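Notebook Home Entries Equipment Sample Log Contacts Search

April, bench 2 – seed drying and the moisture numbers

Started 7:40 a.m. Dryer had been running overnight on low. Ivone had already pulled the first trays and left them on the rack with the Tanner tags on, so I weighed those before doing anything else.

The question is still why the Allstead beans come out of the dryer fine and then read high again after a week in the jars. Last month I blamed the lids. Dela swapped all of them for the new ones with the thicker gasket and the readings went up anyway, so lids are crossed off.

Weights this morning:

Tray A, Allstead, 1367 g going in. Lost less than I wanted. Put it back.
Tray B, Inumum, finished. Jarred and labeled.
Tray C, Allstead, split in two. Half stays in the dryer, half goes to the paper bags on the north shelf as a check.

The humidity card in the cabinet said 26 percent when I opened it and climbed while I stood there with the door open. I need to stop doing that. Virgilio suggests loading everything on a cart first and opening the door once. Will do it his way from now on.

Moved the whole moisture log off the old spreadsheet today. It had grown to 3000 rows and took forever to open, and two of us had been typing dates in different orders. Charito wrote a short script that sorts it out and flags any row where the dry weight is higher than the wet weight. It found several. At least one is mine, where I forgot to subtract the tray.

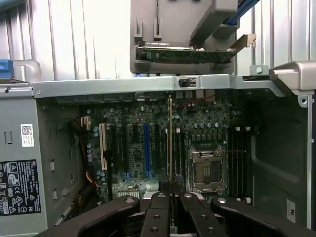
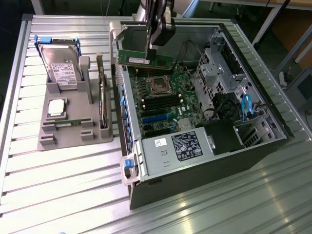
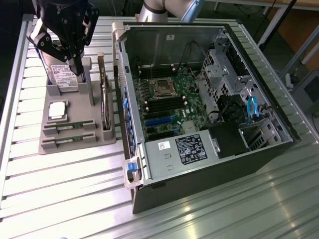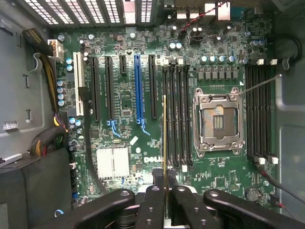 Back to the beans. Around noon I cut a few of the Allstead seeds in half with the razor and looked at them under the hand lens. The outside is hard and dry, but the middle still dents with a fingernail. I think the dryer is set too warm at the start. The coat closes up, the water inside can't get out, and then it creeps outward once the jar is shut. That would fit the high readings after a week. The Inumum seeds are smaller and have a thinner coat, and we have never had this trouble with them.

Plan: new batch, fan only for the first day, no heat. Then heat on low. Dindo will start it tonight before he leaves. He asked if we should rotate the trays and I said yes, top to bottom, every morning.

Test jars: 20 seeds each, from the slow batch and from the old batch, same shelf, same lids. Read them at one week and again at two. Write the reading on the jar tape as well as in the log.

The Zendstead moisture meter needs a new battery. It gave me two different readings on the same sample, then shut off. I redid both by oven and used the oven numbers. Anything from this morning with a Z next to it should be ignored.

Silica gel is pink again. Put it in the oven after the samples came out – remember to take it out before Dela needs the oven at 4:00.

Still to do: wash the screens, find the other scoop, order jar tape (the wide kind).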